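Misstead Household Advice Service
Care of Clothing and Linen: Using Powered Folding Aids Safely
Last reviewed 04/02/2018

This page has been revised following a fault in the Jandeck folding arm, a powered aid which the Service lends to households in Misstead and Grudach. Members who have an arm at home are asked to read it in full before using the appliance again.

What went wrong

In September a Jandeck arm failed to let go of a knitted cardigan at the end of a fold. The jaws stayed closed and the arm began its return movement with the cuff still held. The cardigan was pulled across the bed and the cuff was torn away from the sleeve. The member reached in to free it and was pinched between the thumb and first finger. The injury was slight and needed no treatment.

The arm was returned to the Bognár workshop for inspection. Two causes were found. Wool fibre had packed into the joint behind one jaw and prevented it from opening fully. The grip had also been left on the setting for towels, which is too strong for knitwear. The arm gives no warning when a jaw is only partly open, and it had carried on with its programme as though the garment had been released.

All arms on loan were then called in. Of the 17 examined, 3 had fibre in the joint. These have been cleaned and are back in use.

Before switching on

Check that the arm is clamped firmly and cannot rock. A loose clamp allows the jaws to come down short of the garment or to press into the mattress.

Open and close both jaws once using the hand control. They should move freely and to the same width. If one lags behind the other, do not proceed.

Set the grip to the correct level. Level one is for knitwear and fine fabrics, level two for shirts and cotton, and level three for towels and bed linen only. The arm keeps the last setting used, including after it has been unplugged.

Remove rings, bracelets and scarves, and tie back long hair. Children and pets should be kept out of the room until the work is finished.

Laying out knitwear

Close all buttons and zips. Place the garment on a flat, firm surface, front upwards, with the neck pointing away from you. Draw the sleeves out to each side and smooth them from the shoulder to the cuff. Ribbed hems tend to curl, and should be pressed flat with the palm before the arm is started.

Lay out one garment at a time. Where two are placed together the jaws may take hold of both, and the thinner of the two is usually the one that suffers.
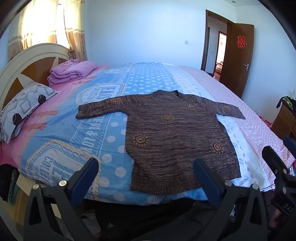

Loose or open knits, and anything with beads, sequins or a long fringe, should be folded by hand. The same applies to garments weighing less than 200 grams, which are easily dragged out of position.

If the arm does not let go

Press the red stop button and wait for all movement to cease. Switch off at the wall and remove the plug. Do not pull at the garment, and do not put your fingers between the jaws while the arm is still connected.

Once the plug is out, turn the release screw on the underside of the wrist to the left until the jaws slacken. This can take as many as 11 half turns on the older arms. Support the garment with the other hand so that its weight does not hang from the caught stitches.

Snagged loops should be eased back from the wrong side with a blunt needle. They should not be cut. A torn cuff or collar can often be saved if the loose stitches are caught on a safety pin straight away and the garment is put aside for mending.

Cleaning the joints

Clean the arm after every woollen wash day. With the plug removed, brush the fibre out of each joint with a dry, soft toothbrush, working from the jaw towards the wrist. Stubborn fibre may be lifted out with tweezers. Oil must not be used, as it gathers fluff and will mark pale fabrics. Wipe the pads with a barely damp cloth and let them dry before the arm is put away.

Reporting a fault

Any failure to release should be reported to the Service, even where no damage was done. Please note the grip level in use and the type of garment, and leave the arm unplugged until you have received a reply. Arms should not be opened or repaired at home. Replacement pads and clamps can be collected from the Bognár workshop on production of the loan card.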